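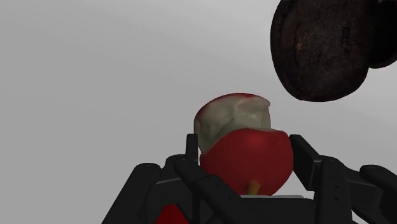 Prüfliste Häkelware und Kleinteile - Werkraum Peltalton
Fassung Januar, ersetzt die Liste vom Vorjahr
Geprüft durch: Joaquín Leiva
Gegengelesen: Domingo Cabral

Geltungsbereich: gehäkelte Applikationen, Anhänger, Spielfiguren und Rasseln, die über den Stand oder auf Bestellung abgegeben werden. Decken und Kleidung laufen über die Textilliste. Bewertung je Punkt mit i. O., n. i. O. oder entfällt. Kommentare stehen direkt unter dem Punkt.

1. Garn

1.1 Banderole je Farbpartie abgeheftet: i. O.
1.2 Partienummer auf dem Arbeitszettel eingetragen: n. i. O.
Kommentar: Bei der Partie Fostora rot fehlt die Nummer auf zwei Zetteln. Nachtragen, sonst keine Freigabe der Ballon-Applikationen.
1.3 Farbabrieb mit feuchtem weißem Baumwolltuch, zehn Striche: i. O.
Kommentar: Dunkelblau minimal sichtbar, noch zulässig. Rot ohne Befund.
1.4 Kein Effektgarn mit lösbaren Fasern bei Artikeln für Kinder unter drei Jahren: i. O.

2. Maschenbild und Füllung

2.1 Feste Maschen so dicht, dass die Füllwatte bei Zug nicht durchtritt: n. i. O.
Kommentar: Zwei Bären mit Nadel 3,5 gehäkelt statt 2,5. Watte tritt an der Halsnaht durch. Aussortiert, nicht nachbessern.
2.2 Fadenring am Anfang doppelt gesichert: i. O.
2.3 Fadenenden in zwei Richtungen vernäht, Restlänge innen: i. O.
2.4 Füllung ohne Fremdkörper, Durchtasten von Hand: i. O.
2.5 Füllwatte trocken und verschlossen gelagert: i. O.
Kommentar: Der angebrochene Sack Ramanauskas stand offen unter der Werkbank. Inhalt unauffällig, Sack jetzt zugebunden. Bitte so lassen.

3. Angebrachte Teile

3.1 Sicherheitsaugen: Scheibe rastet hörbar ein und sitzt ohne Spiel: i. O.
3.2 Zugprobe mit Federwaage an Augen, Nasen und Knöpfen, ein Stück je Serie: n. i. O.
Kommentar: Bei der Serie Fuchs löste sich das linke Auge unter Last. Serie gesperrt. Die Scheiben stammten aus einer gemischten Dose, Dose entsorgt. Für Artikel unter drei Jahren bleibt es bei gestickten Augen.
3.3 Keine geklebten Teile an Kinderartikeln: i. O.
3.4 Bänder und Schlaufen nach Tabelle an der Schranktür gekürzt: i. O.
Kommentar: Tabelle ist vergilbt und schlecht lesbar. Cabral druckt neu aus.
3.5 Rasselkörper geschlossen und vollständig umhäkelt: i. O.

4. Arbeitsplatz

4.1 Nadelzählung vor und nach der Schicht, Soll 11 Stopfnadeln: i. O.
4.2 Abgebrochene Nadeln vollständig im Bruchglas, Bruchstücke zusammengelegt: i. O.
4.3 Scheren geschlossen im Halter: n. i. O.
Kommentar: Eine Fadenschere lag offen im Garnkorb. Mündlich angesprochen.
4.4 Dampfbügeleisen Brongate: Kabel, Stecker und Abstellfläche ohne Schaden: i. O.
4.5 Spannnadeln nach dem Blocken vollständig zurück auf dem Magnetkissen: i. O.

5. Kennzeichnung und Abgabe

5.1 Etikett mit Material, Pflegehinweis und Anschrift: i. O.
5.2 Altersangabe stimmt mit Abschnitt 3 überein: n. i. O.
Kommentar: Schlüsselanhänger tragen das Etikett der Spielfiguren. Umetikettieren vor der Abgabe.
5.3 Kleine Tüten gelocht: i. O.

Offene Punkte: 1.2, 3.2 und 5.2. Nachprüfung durch Leiva, Beginn 8 Uhr, Ware bitte am Vorabend auf dem langen Tisch bereitlegen. Punkt 2.1 ist mit dem Aussortieren erledigt - die beiden Bären gehen als Musterstücke in den Kurs. Punkt 4.3 wird bei der nächsten Begehung erneut angesehen.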